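Rapport de projet, version 2 (la v1 était trop longue, merci Rutilio pour les coupes). Rendu juillet 2025.

# Vivre à la retraite avec une petite pension : comparer trois communes

Binôme : Trí Diệp et Rutilio Manríquez

## Question de départ

Une personne seule, locataire, 900 euros de pension nette par mois. Où est-ce qu'elle peut s'installer sans être dans le rouge dès le 20 ? On avait commencé avec une liste beaucoup plus longue, réduite à trois communes faute de temps : Firwood, Fendside et Waaka. Critère de choix : des loyers publiés, une ligne de bus, au moins un cabinet médical.

On ne traite pas les propriétaires. C'est un autre sujet (taxe foncière, travaux, copropriété) et il aurait fallu un deuxième rapport.

## Méthode

- relevé des annonces de location, une pièce ou deux petites pièces
- un panier de courses identique partout, même semaine
- transports : abonnement senior s'il existe, sinon tickets
- santé : complémentaire seulement, le reste à charge varie trop d'une personne à l'autre

Tout a été saisi dans Nesis, le tableur partagé du cours. Petit souci au début, les charges étaient comptées deux fois pour Fendside, corrigé depuis. Les captures de la soutenance intermédiaire sont donc fausses, ne pas s'y fier.

Le panier : pâtes, riz, légumes de saison, oeufs, lait, café, conserves, un peu de poisson, produits d'entretien. Pas de viande chère, pas d'alcool. Rutilio voulait ajouter le journal, on l'a mis dans « loisirs ». 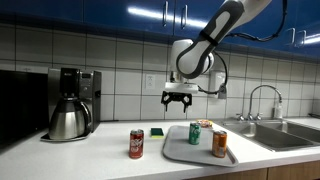

Le panier est multiplié par le nombre de semaines, sans tenir compte des promotions. On sait que beaucoup de retraités courent les promos, mais impossible à modéliser proprement en si peu de temps.

## Résultats

**Firwood.** Loyer médian de 505 euros charges comprises. C'est le poste qui écrase tout. Une fois payés la complémentaire (90 euros) et l'abonnement de bus (50 euros), il reste 255 euros pour manger, s'éclairer, téléphoner. Faisable, mais la moindre panne de frigo fait déraper le mois. Points forts : centre compact, médecin accessible à pied, marché couvert.

**Fendside.** Loyers plus bas que Firwood, mais logements anciens et mal isolés d'après les étiquettes énergie des annonces. L'économie sur le loyer repart en bonne partie dans le chauffage l'hiver. Bus peu fréquent le soir. Une voiture devient vite tentante et là le budget ne tient plus du tout.

**Waaka.** La moins chère des trois sur le loyer et sur le panier. Problème, très peu d'annonces au moment du relevé, donc médiane fragile. Le cabinet médical ne prenait plus de nouveaux patients quand Trí a appelé. Pour quelqu'un de 65 ans en bonne santé ça passe, pour quelqu'un de 80 ans on hésiterait.

## Ce qu'on en tire

Le loyer seul classe mal les communes. Avec le chauffage, Fendside perd presque tout son avantage. Waaka reste devant sur le papier, à condition de trouver un logement et un médecin. Firwood est la plus chère mais c'est là que les dépenses sont les plus prévisibles d'un mois à l'autre, et pour un petit budget ça compte beaucoup.

On n'a pas intégré les aides au logement dans le calcul principal. Selon la situation, elles peuvent changer le classement entre Firwood et Fendside. Un essai rapide est dans l'onglet 4, pas vérifié.

## Limites

Relevé fait sur une seule semaine, en été : le chauffage est donc estimé à partir des étiquettes énergie et pas de vraies factures. Aucun entretien avec des retraités, on avait prévu d'en faire mais les rendez-vous sont tombé pendant les partiels. Pas d'inflation non plus, alors qu'une retraite dure vingt ans ou plus.

## Répartition du travail

Trí : annonces, appels, saisie. Rutilio : panier, transports, relecture. Rédaction à deux, un peu dans l'urgence pour la partie Waaka.

## Reste à faire avant l'oral

- refaire le graphique des loyers (légende ilisible)
- vérifier l'onglet 4
- ajouter les sources des annonces en annexe, avec la date de consultation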